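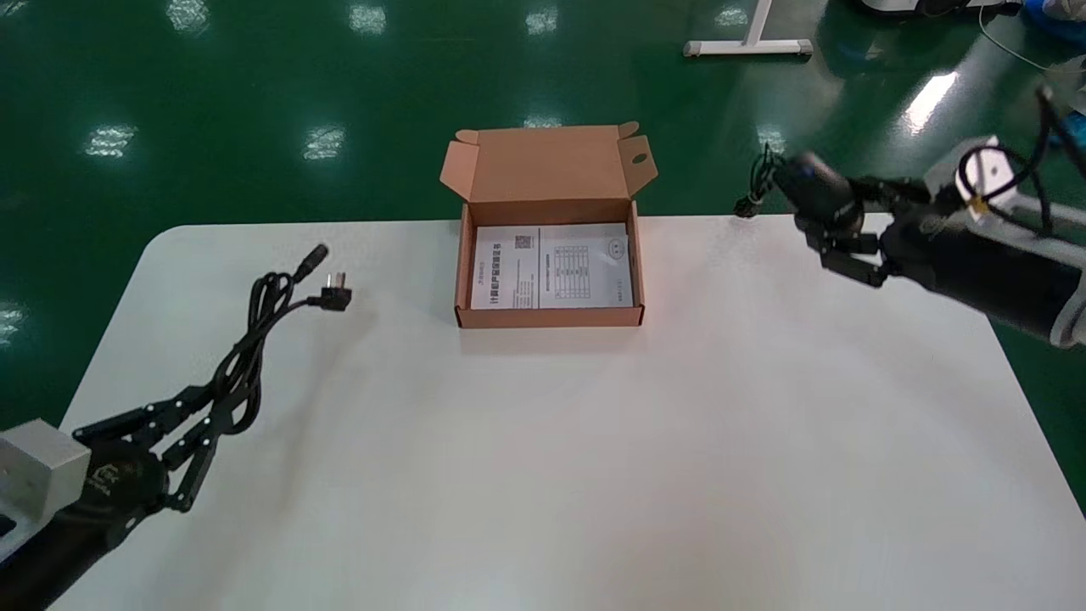
Packing station, head view. Box open with the printed sheet inside, power cord on the left.

Ticket 1698 - Grasp planner rejects all candidates on cables
Component: Purach planner, Drusteo perception node
Reported by: Hadi Hakim
Assigned to: Keith Stockdale
Status: Open, workaround in place

Problem
Since the July update the left arm gets to its pre-grasp pose over the power cord and holds there until the task times out. The planner log repeats "no feasible grasp" and the arm goes home. Rigid items plan normally on the same build. The Cendville rig is still on the old build and does not do this.

Hadi, 9:20 am
Restarted both nodes, no change. Re-ran the hand-eye calibration on the left arm and the residual is well inside tolerance. Logs attached.

Keith, 10:45 am
Replayed your bag file offline and got the same result, so it isn't the arm. The segmentation mask breaks up where the cord crosses itself. Each piece then goes to the planner as its own object, and anything under 400 points gets dropped. Can you send a run with the mouse on the table as well? I want to see how it handles a cable attached to something rigid.

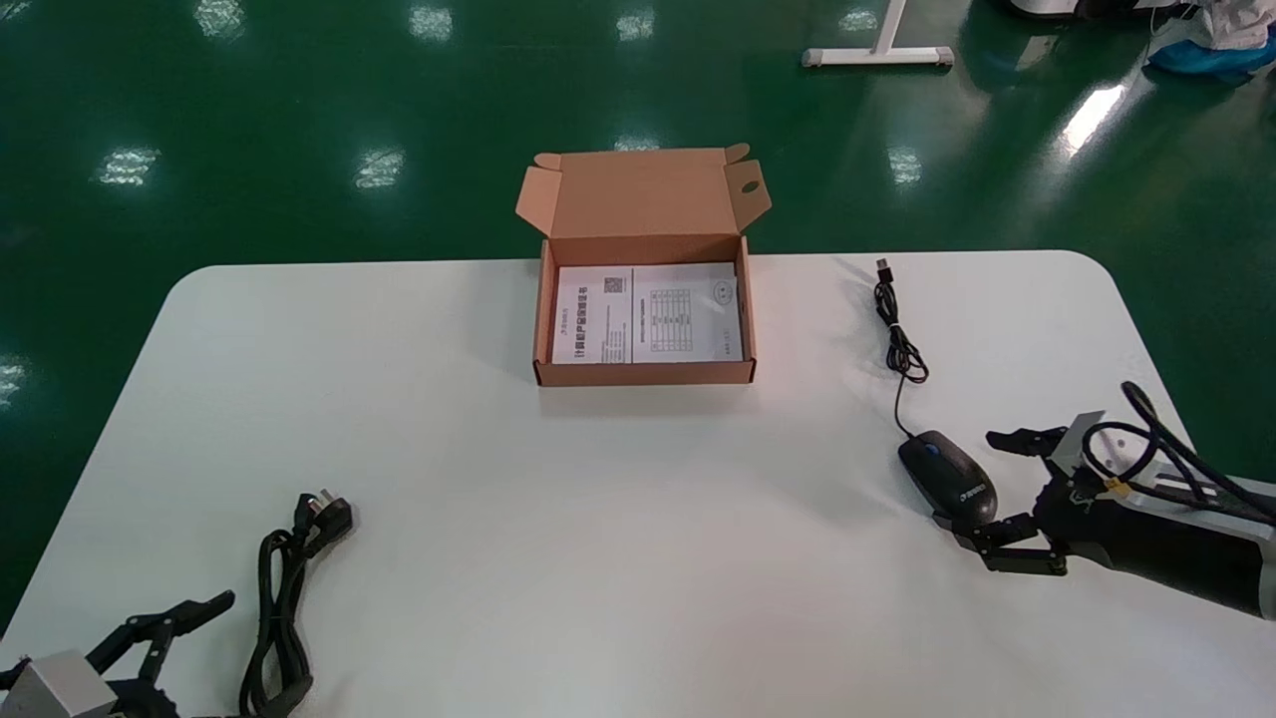
Hadi, 1:10 pm
New bag uploaded. Mouse body comes through as one cluster with over 3000 points and plans first go. Its cable breaks up the same way the cord does. I also get a false cluster at the box, on the dark bold print on the sheet. It has no height, so the planner throws it out, but it wastes cycles.

Keith, 2:35 pm
Found it. The update changed the default for merge_gap in the perception config and our override file still uses the old key name, so it gets ignored without a warning. Rename the key to cluster_merge_gap and leave the value alone. For the print, turn on the plane filter inside the box region as well as on the tabletop.

Hadi, 4:05 pm
Key renamed. Cord now comes through as a single cluster on replay and the planner returns 54 candidates. Plane filter is on and the false cluster is gone. Haven't run it on the arms yet - Horrocks has the station booked until five.

Keith, 4:15 pm
Leaving this open until there's a live run. I've put in a separate request for the config loader to throw an error on unknown keys.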